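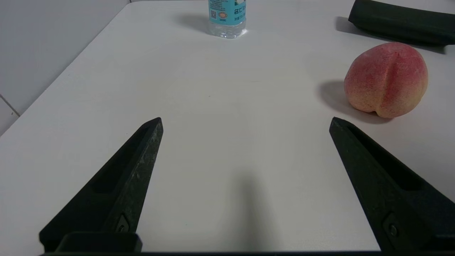
Wrist camera view, gripper open, peach on the right

How many demos before I change the setup? Wrist cam pick task
Asked by Bendik Grønli, 2021-09-24

Trying to collect teleop demos for a simple pick. Peach on a white table, two finger gripper, policy gets the wrist camera plus joint positions. The water bottle and the dark thing in the back corner are just clutter, they never get touched.

I have 270 demos so far, all mine, all with the leader arm. Trained on them last night. Results are weird:

– peach on the right side, fine most of the time
– peach on the left, the arm goes to the right anyway, then sort of hovers
– with the ceiling light off it closes on the table a little short of the fruit

Guy at work says just get to 3,000 and it will sort itself out. That is a lot of evenings. So before I sit down and do that, questions:

Is the shadow of the gripper a problem? It falls right between the fingers on the white table and it's in pretty much every recording. Should I put a cloth down or move the lamp?

Do I keep the same clutter in the same place or move it every time?

And do I throw out the demos where I missed the first grab and went back for it? I have been deleting those.

Using the Fulex recorder if that matters. Recording at whatever it defaults to.

3 answers

Sioned Gough
Accepted answer

Don't go to 3,000 yet. You'd get 3,000 of the same thing.

Look at where the peach was at the start of each recording. Pull the first image from every episode, dump them all in one folder, scroll thru. I bet most have the fruit on the right, within reach of the right finger. You're right handed, you put it down where it's easy. I did exactly this with a lemon and it took me a week to notice.

What I do now – tape a grid on the table edge (edge, so the tape stays out of the camera) and split the reachable area into 9 cells. Same number of demos per cell, order from a shuffled list so you don't drift into a habit. Also change the arm start pose a bit each time. If the arm always starts from the same pose the policy can learn one motion and hardly look at the picture.

Shadow: leave it. It will be there when you run the policy too, so hiding it in training makes things worse. What you want is for it to land in different spots. Move the lamp between batches, do some batches with the ceiling light off. I'd guess your "short of the fruit" problem is that one. The peach has its own shadow on the table and with one fixed light the model can lean on that instead of the fruit. Move the light and that trick stops working.

Clutter: move it. Bottle left, bottle right, bottle gone, something else there instead. Keep some with nothing but the peach. A label with a lot of print on it is a nice strong landmark, and if it never moves the policy will happily use it to work out where the arm is.

Missed grabs: stop deleting them! A clean retry is some of the best data you have. With only perfect runs it has never seen what to do after a miss, so it hovers. Do delete the ones where you bumped the table or sat there thinking for ages.

I'd do 4 new batches with different light and clutter, train again, and only then decide if you need more.

Comment from Bendik Grønli: did the first image thing. yeah. almost all on the right. kind of embarassing. Deleted misses are gone for good I think, will keep them from now on.

Comment from Sioned Gough: check the trash folder, Fulex used to keep them there on my version. No idea about the new one.

Arwel Pugh

Agree with most of that. Couple things to add.

Fruit gets soft. Peaches more than most. If you squeeze the same one all evening it changes color where the fingers press, and by the end you're training on a bruised peach. Swap it every batch, and use different ones, redder, yellower, bigger. Turn it too so the crease isn't always facing the camera.

Check the exposure. White table plus auto exposure on a small wrist camera means the whole picture shifts brightness as the arm comes down and the fruit fills more of it. Not fatal but I lock mine. If you lock it now, don't mix with the old 270 without testing both ways.

Hold back one cell of Sioned's grid and don't train on it. Gives you a rough idea if it's learning "go to peach" or just memorizing spots.

Mererid Harries

just use a second camera from the side, fixed my problems

Comment from Gwawr Griffiths: doesn't help if all the demos have the peach in the same place tho. Good idea after that.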